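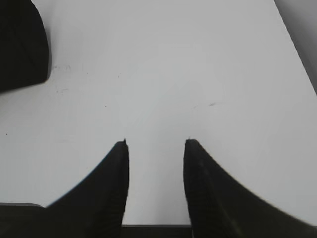 Re: Furnov 12-string, neck reset or walk away?

leszek_j
Shop wants 477 to reset the neck on my Furnov. I paid less than that for the guitar. Action at the 12th fret is high enough to park a bike under. Is there a cheaper fix, or do I learn to love slide?

baloch_bridge
Shave the saddle. Ten minutes with sandpaper and you're done.

GFarina
He'll be done, all right. Shave it much more and the strings barely break over it, and then it sounds like a banjo in a closet. Tune down a whole step, capo at 2, see if you can live with it.
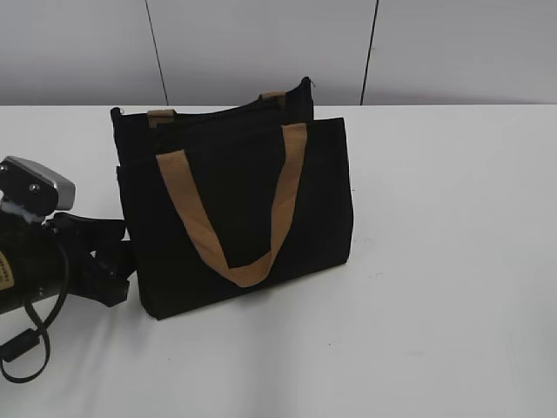 Jenmont Acoustic Guitar Club — Repairs & Setup board

leszek_j
Tried the capo thing Friday. Better. Still can't play an F, but I couldn't before either.

baloch_bridge
I've shaved up to 18 saddles on my kitchen counter and only ruined the ones I was in a hurry with.

GFarina
How many were you in a hurry with?

baloch_bridge
Not relevant to the thread.

grulteo
Gaetano's right about the saddle but I'd still pay for the reset. You're keeping it, Leszek. You've been threatening to sell it since February.

leszek_j
Fine. Calling the shop tomorrow. Does anyone have a spare hard case that fits a 12?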